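**Refill point and bottle return: what changes from April**

The drinks machine on the ground floor of Andanico House is being taken out. In its place there will be a chilled water tap and a return crate for empty plastic bottles. The contract with Pluserer ended and we decided against renewing it, as the price per bottle had gone up twice and the machine was often out of order.

Cold tea will still be sold at the Sido counter, along with juice and milk. The counter keeps its usual hours. Cards only, please, for anything under the price of a hot meal. 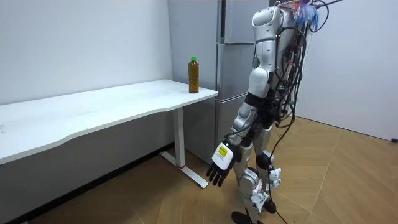 One reader on the second floor wrote to ask whether the deposit would apply to bottles bought outside the building, and said it would be unfair on people who shop on the way in. It won't apply to them. The deposit is charged only at the Sido counter and paid back only on bottles sold there. Anything else can go in the crate, but no money comes back for it.

The crate holds 90 bottles and will be emptied when full. Please follow these points:

- Empty the bottle into the sink first, including tea and juice.
- Leave the cap on.
- Don't crush bottles that carry a deposit. The counter can't take them back flat.
- Glass goes in the bin by the loading door as before.

We had 3 complaints last year about sticky floors near the old bins, all of them caused by half-full bottles tipping over. The new crate has a tray underneath, but the tray is shallow.
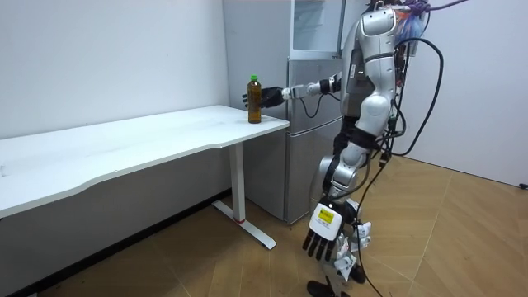
The water tap gives still water only. We asked for a price on a sparkling one and it was too high for this year's budget. The filter is changed after every 500 litres, and a light on the front turns red when a change is due. If you see the red light, tell reception. The water is still safe to drink, but it will run slowly.

Paper cups will not be provided. Bring your own cup or a bottle with a wide neck, as narrow ones tend to splash. Meeting rooms on the Evangelista side will keep their jugs, and these can be filled at the same tap.
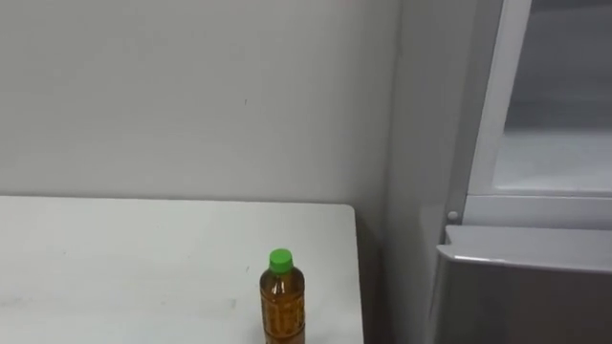 A first order of 100 refillable bottles has been placed, one for each desk holder who asked for one on the form. They can be collected from reception once the tap is working. Spare ones will be offered to anyone who missed the form, at cost price.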